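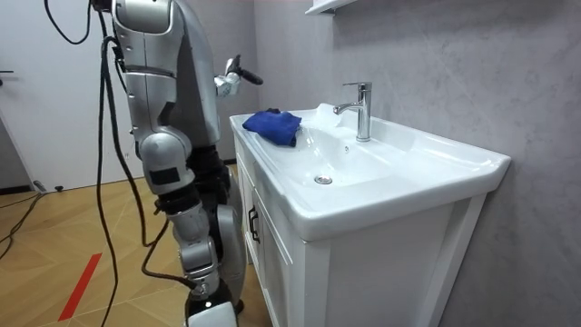
Appel à candidatures : rejoignez l'équipe étudiante Kaslow

L'école Cullolton ouvre des places dans son projet étudiant de robotique domestique, appelé Kaslow. Le projet existe depuis deux ans et se déroule à l'atelier de Modotcombe. Nous cherchons des étudiantes et des étudiants de toutes les filières, à partir de la deuxième année, pour la période d'octobre à juin.

Le sujet de cette année est le nettoyage de la salle de bains par un robot humanoïde. L'équipe travaille surtout sur le lavabo : approcher la main du bord, saisir le chiffon, garder une pression régulière sur la céramique et ne pas heurter le robinet. Cela paraît simple à une personne, mais pour nous c'est beaucoup d'heures d'essais. Pendant l'année passée, nous avons enregistré 248 essais, dont 127 ont été annotés complètement. Les autres attendent encore, et ce sera une des premières tâches des nouveaux membres.

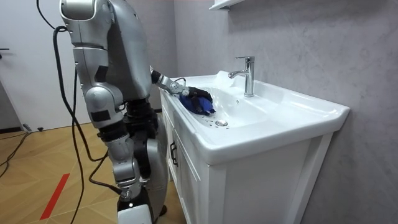
Les places ouvertes sont les suivantes :

Commande et mouvement. Vous écrivez et vous corrigez les trajectoires du bras. Il est nécessaire de connaître Python ; des notions de C++ sont appréciées.

Préhension. Vous étudiez comment la main tient un tissu souple, qui change de forme à chaque essai.

Annotation et mesure. Vous regardez les enregistrements, vous notez les erreurs et vous proposez une façon de juger si la surface est propre. Aucune expérience en programmation n'est demandée.

Sécurité et atelier. Vous préparez le poste, vous vérifiez les câbles et vous tenez le cahier des essais.
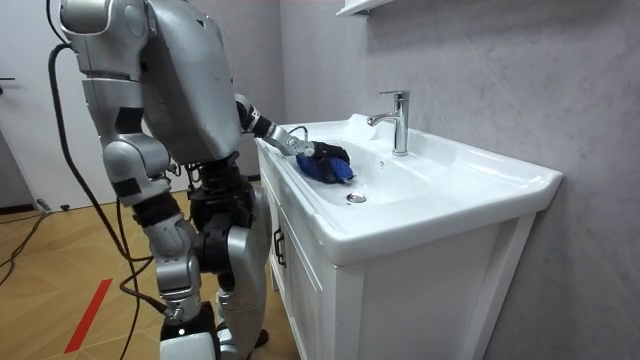 L'engagement demandé est de six heures par semaine, dont une séance commune de 17 h à 20 h. La présence à cette séance est obligatoire. Le travail peut être validé comme projet libre, après accord de votre responsable de filière. Le projet dispose d'un budget de 3 000 euros pour le matériel, grâce à la bourse Boersma, et chaque sous-équipe peut dépenser jusqu'à 300 euros sans demande préalable.

Pour postuler, merci de déposer au secrétariat de Modotcombe une lettre d'une page, en français ou en anglais, avec la place souhaitée et vos disponibilités. Un relevé de notes n'est pas nécessaire. Les candidatures sont reçues jusqu'à la fin de septembre. Les entretiens durent vingt minutes et se font à l'atelier, par deux membres de l'équipe actuelle.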